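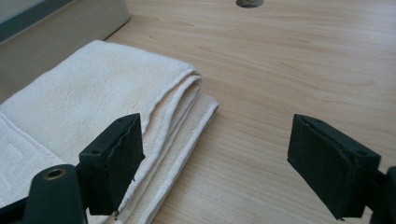

윌로라(Willora) 오픈데이 다녀왔어요!

2019년 9월 23일, 월요일인데도 사람이 꽤 많더라고요. 펜드소프 역에서 내려서 버스를 한 번 갈아탔는데 반대 방향으로 탔다가 되돌아왔고요(길치는 어쩔 수 없음). 접수대에서 받은 제 방문증 번호는 493번. 오전 설명회는 앞부분을 놓쳤고, 그래도 제일 보고 싶었던 수건 개기 체험은 제시간에 들어갔습니다!

수건 체험은 131호에서 했어요. 한 조에 여섯 명씩 들어가서 손에 드는 그리퍼로 직접 수건을 집어 보는 건데, 이게 생각보다 훨씬 어려워요. 손으로는 아무 생각 없이 하던 걸 까만 손가락 두 개로 하려니까 어느 겹을 잡아야 할지부터 막막하더라고요.

흰 수건이고 끝단에 네모네모한 무늬가 도톰하게 들어가 있어요. 호텔 수건 같아서 괜히 만져 보고 싶은 느낌? 접힌 쪽은 단이 층층이 겹쳐 있어서, 한 겹만 잡으려다가 저는 통째로 들어 올렸습니다 ㅋㅋ

진행을 맡은 캄룰 시크더 님이 "힘을 빼고 옆에서 천천히 다가가세요" 하셨는데 힘을 빼면 놓치고, 주면 다 딸려 오고. 네 번째에 겨우 성공했어요. 옆 조에서 박수 쳐 주셔서 민망했지만 기분은 최고였음!

그리퍼 손가락 안쪽에는 까만 패드가 붙어 있는데 가장자리가 살짝 닳아 있어요. 이런 거 보면 왜 이렇게 좋은지 모르겠네요. 새 장비보다 손때 묻은 장비가 더 멋있어 보이는 병이 있습니다.

오후에는 샤쿤탈라 바트 님 발표를 들었어요. 천처럼 모양이 계속 변하는 물건이 로봇한테 왜 까다로운지 이야기해 주셨는데, 오전에 한 번 당해 본 뒤라 귀에 쏙쏙 들어오더라고요. 질문이 길어져서 셔틀 놓칠 뻔했고요. 점심으로 먹은 렌틸 수프도 맛있었는데 식당 이름을 안 적어 왔네요. 아시는 분 댓글 좀요!

다음 오픈데이는 5월이래요. 또 갈 거예요.

댓글 4

Kazimír Malý
저도 그날 갔어요. 오후 조였는데 저는 끝까지 한 겹만 못 잡았습니다...

수건덕후
끝단 무늬 예쁘네요. 어디 수건인지 혹시 물어보셨어요?

글쓴이
앗 그건 안 물어봤어요 ㅠㅠ 다음에 가면 여쭤볼게요!

Omprakash Garg
초등학생도 체험 가능한가요? 조카가 로봇을 좋아해서요.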